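Living With a Stone Countertop

Posted by Maya Issa in Kitchen – May 19, 2022

My mother's kitchen had a counter the color of a school bus and you could have landed a plane on it. She cut bread on it, set boiling pots on it, and once stripped a chair on it. Mine is marble, and marble sulks. I have lived with it for 13 years now and these are the things I do to stay on speaking terms with it.

Wiping it down

Warm water, a drop of plain dish soap, a soft cloth. Then a second cloth with only water on it, then a dry one. Yes, three cloths. Skip the drying and you get a film that shows up only when the sun is low and your sister-in-law is visiting.

Do not use vinegar. I know vinegar is the answer to everything and your aunt drinks it. It is an acid and marble is mostly calcium carbonate, and the two of them will leave you with a dull patch. Same goes for lemon, the bathroom spray, and anything with a picture of a lime on the bottle.

Etches and stains are different animals

People mix these up and then buy the wrong stuff. A stain is darker than the stone around it and means something soaked in. An etch is paler or duller, and you can often feel it with a fingertip. Scrubbing an etch does nothing except tire you out.

For a light etch on a polished top, marble polishing powder and a damp cloth will usually do it. Work in small circles and go slowly. On a honed top, leave the powder alone or you will have one shiny spot forever. For a honed finish I have used 400 grit wet-and-dry paper with plenty of water, but try it behind the toaster first. If it goes badly, well, that is what the toaster is for.

The poultice

This is for oil. Mix baking soda and water until it looks like thick yogurt, spread it over the stain a little past the edges, cover with plastic wrap and tape down the sides. Poke a few holes in the wrap. Leave it for 16 hours, take off the wrap, and let the paste dry all the way before you lift it with a plastic scraper. Then look. Then sigh, and do it again. My worst one was sesame oil and it took 5 rounds, by which time I had grown fond of it.

Before you start on any mark, make sure it is a mark. Light stone is full of little surprises of its own. I once spent most of a November evening poulticing a brown fleck that had been in the slab since before there were people.

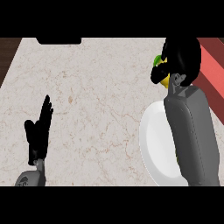 Tan veins and reddish-brown flecks in beige marble.

Sealing

Drip a spoonful of water on the counter and go do something else for ten minutes. If the stone underneath has gone dark when you wipe it up, it wants sealing. If it hasn't, put the bottle back and enjoy your Saturday.

Wipe the sealer on thin and buff off every bit of the extra before it dries. Kiprono Mwakalinga, who put our counter in, told me most of the sticky counters he gets called out to see are sealed too much. He also told me that sealer slows stains down and does nothing whatever about etching. I had him repeat that part, as I had just paid for two bottles.

Where it meets the wood

If your stone butts up against a wood top, the seam is where the crumbs go to retire. An old toothbrush, dry, once a week. Don't flood it. When you oil the wood, run painter's tape along the stone side first, and pull it off the same day. I left mine on for a month and the glue and I had a long talk about it.

Odds and ends

Trivets under hot pans. The stone may forgive you the first time, but a sudden blast of heat can crack it, and the sealer likes it even less.

Felt dots under anything that gets dragged: the toaster, the mixer, the fruit bowl.

Oil bottles drip, all of them, whatever the spout promises. Stand yours on a saucer.

Keep cast iron off it if the bottom is damp. Rust rings are a poultice job of their own, and baking soda won't touch them. Buy the rust kind made for marble and open a window.

Red wine: blot, never wipe. Then rinse, blot again, and pour yourself another one, over the sink this time.

Next up in Kitchen: getting the smell out of a wooden cutting board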